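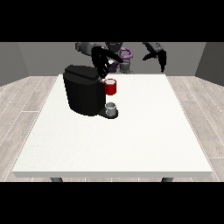
Home | Services | Fleet | News | Contact

This site uses cookies. By continuing to browse you accept our cookie policy. OK

Guest shuttles for the fall season: what to book and when

July newsletter. By Gemma Lockwood

Bookings for September and October weddings are filling up, and most of the calls we get now are about moving guests between the hotel, the ceremony and the reception. Couples usually have their own car sorted out by this point. The guest shuttle tends to get left until last, and by then the larger vehicles are gone.

Horwood Coaches has three sizes available this fall. The minibus seats 17, the midsize coach seats 20 with room for luggage, and the full coach seats 54. We have two of each of the smaller ones and one full coach. If your guest list is over 54 and everyone is staying at the same hotel, a single coach making two trips is usually cheaper than two vehicles, provided the drive is under half an hour each way.

Please send us a headcount for the shuttle and not for the wedding. They are different numbers. Local guests drive themselves, the wedding party often travels separately, and a few people always leave early. Ask on the reply card whether each guest wants a seat. We can hold a vehicle on an estimate and take the final number two weeks before the date.

The deposit is $400 for any vehicle and comes off the final bill. It is refundable up to 60 days before the event. After that we will move it to a new date if we have one open, but we can't return it.

Timing

The first pickup should be planned so that the last guest is off the bus half an hour before the ceremony. Older guests and families with strollers take longer to board than people expect. Pauline Whiteley, who handles our dispatch, asks that couples give her the ceremony time printed on the invitation as well as the real start time, if those are different.

For the return, we suggest one early run at 9 p.m. and a last run when the music stops. Put both times on a card at the guest book table. The driver will wait 15 minutes past the last run. Waiting beyond that is charged by the half hour.

Venue access

The Catterall House driveway has a low stone arch and the full coach does not fit under it. Guests on the coach are dropped at the road and walk up, which takes five minutes on gravel. The minibus can go all the way to the front door. The Dondura Hotel has asked us to load at the side entrance on the garden side through the end of October while the front steps are being repaired.

If your venue is new to us, send the address with your inquiry. Pauline will check the turning space before we confirm a vehicle.

Food and drink on board

Bottled water is included on every run. Alcohol is allowed on the two smaller vehicles with a signed form, and no glass please. The cleaning fee for spills has not changed from last year.

To ask for a quote, reply to this newsletter with your date, pickup point, venue and shuttle headcount. Quotes go out within two working days and are good for three weeks.

You are receiving this newsletter because you signed up on our website. Unsubscribe | Update your preferences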